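News > Animal Welfare > Research and Teaching

Brirncombe college ends live frog classes

Brirncombe College will stop using live frogs in its physiology classes from January, after a review of animal use in first-year teaching.

The change covers 31 students in two courses. Recorded experiments and a software package from Rusnák will be used in their place.

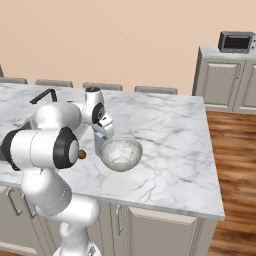

Lindsay Ormsby

Course coordinator Zuzana Jireš said the college had bought nine licences and would share them between lab groups.

Student Babar Tanoli, who asked for the review, said he wanted the same rule applied to the rat behaviour unit. The college will look at that unit next year.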